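# Notis opens free recipe library for home cooks who want lighter comfort food

13 Jan 2025

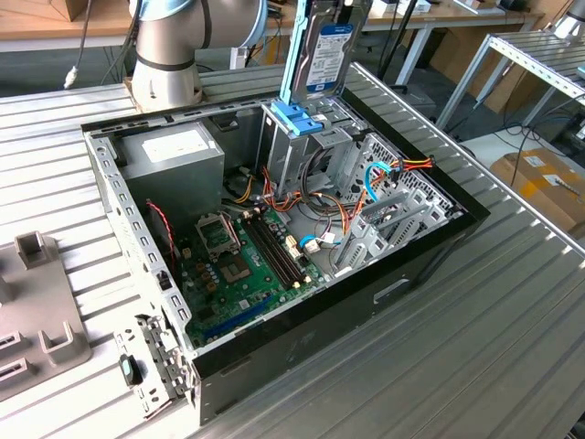
Notis, the publisher of home cooking guides, opens today its recipe library to all readers without payment. The library has 183 recipes for soups, casseroles, dumplings and baked dishes, and each of them was cooked again in the test kitchen before it was allowed on the site.

Until now the recipes were available only to subscribers of the printed guide. The site has been prepared since May by a small team under the editor Aleksandra Malinowski, together with the test kitchen in Clomberg.

"Many readers wrote to us that they love the food of their grandmother, but they do not want to eat so much cream and butter on a normal evening," said Malinowski. "We did not want to give them a sad version of the dish. If a recipe did not taste good with yogurt, we left the sour cream in it and we made the portion smaller."

Every recipe is given in two ways. The first is the traditional one. The second is lighter, with a note which ingredients were changed and what happens with the taste and the texture. In the cabbage and noodle bake, for example, half of the butter is replaced with chicken broth, and the cook is advised to brown the cabbage longer in a wide pan. For the potato soup there is a warning that low-fat milk can separate when it is boiled.

The recipes were also tried at home by 70 readers, who sent back their remarks on paper forms or by email. Their remarks are printed under the recipes, also when they are not kind. One tester, Zeeshan Jatoi, made the lentil pie four times and still asks for more salt.

"I cook for five people and I have one oven," said Farah Raju, who developed the baked dishes. "So I wrote the recipes for one oven. Where the dish can wait in the refrigerator until the next day, it is written at the top."

The library can be searched by ingredient, by cooking time and by type of pan. Measures are in cups and in grams. A shopping list can be printed from each page.

Notis will add new recipes every month. The next group will be breads and sweet buns, prepared by the baker Aniela Piątek.

**Press contact:** Kenna Lindsay, Notis press office, extension 3834. Sample recipes and interviews are available on request.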